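Covering a worktable and keeping cables off the floor

These notes apply to any long table used for small electrical jobs, sorting or light repairs at home. They were first written for the bench at Sorkdale and revised in March by Aslı Gökçe.

## Table cover

Plain white paper is adequate for most work. Small screws and clipped wire ends show up against it, and it can be thrown away when marked. Cut the sheet 300 mm longer than the table and fold the surplus under at each end. Tape the underside only. Tape on the top surface lifts the paper when it is changed.

Do not use paper under a soldering iron. Use a heatproof mat.

## Cables and loose parts
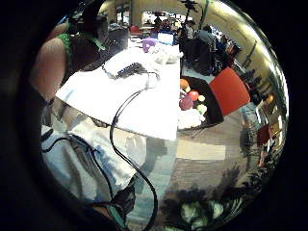
Cable routing should be settled before any parts are laid out. A lead that crosses the working area will drag small items with it when pulled. The usual fault is a lead that loops over the paper and drops off the side, as the black one does on the white-covered table; a knee or a chair leg can then catch it. Run the lead to the nearest table leg and fix it there with a hook-and-loop strap, leaving 500 mm of slack on top. Coloured balls and similar items that roll belong in a tray with a raised rim. A black tray makes pale pieces easier to find.

- Strap width: 25 mm. Narrower straps bite into soft insulation.
- Straps go on the leg first, then round the cable.
- Mains leads and data leads take separate legs.

## Clothing and bags

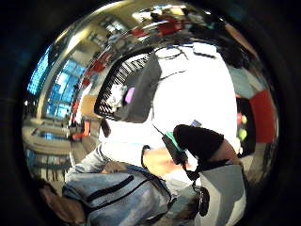 Sleeves are the second cause of things being pulled off a table. Loose cuffs should be turned back twice or held with elastic. The light grey sleeve here stops short of the wrist and leaves the forearm bare, a suitable length for handling small parts. Anything strapped at the wrist should be done up before the cables are laid out, with its fastening turned away from the work. Soft bags are best hung on a hook at the end of the table, closed, with the straps tucked in.

## Clearing up

1. Unplug at the wall.
2. Coil each lead separately and strap it.
3. Return loose pieces to the tray.
4. Fold the paper inwards from both ends, so that clippings stay in the middle.
5. Sweep under the chairs.

Replacement straps are in the drawer marked Titevberg. Jerome Mercado has the spare roll of paper.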